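**Wanted: home testers for the Jiravance hand-held gripper kit**

Dorkum is looking for people willing to do ordinary kitchen chores the slow way - one gripper in each hand, fingers strictly off the chopsticks. We pay for 5 sessions of 2 hours each. Your own kitchen is fine, clutter included. Ours is worse.

No experience with robots needed. Patience with small utensils is, and so is a written review of the kit. Rude ones get read first.

Write to Esi Wumbei by September 29, 2018, and tell her what you last dropped. 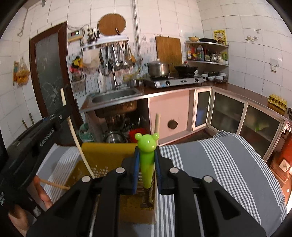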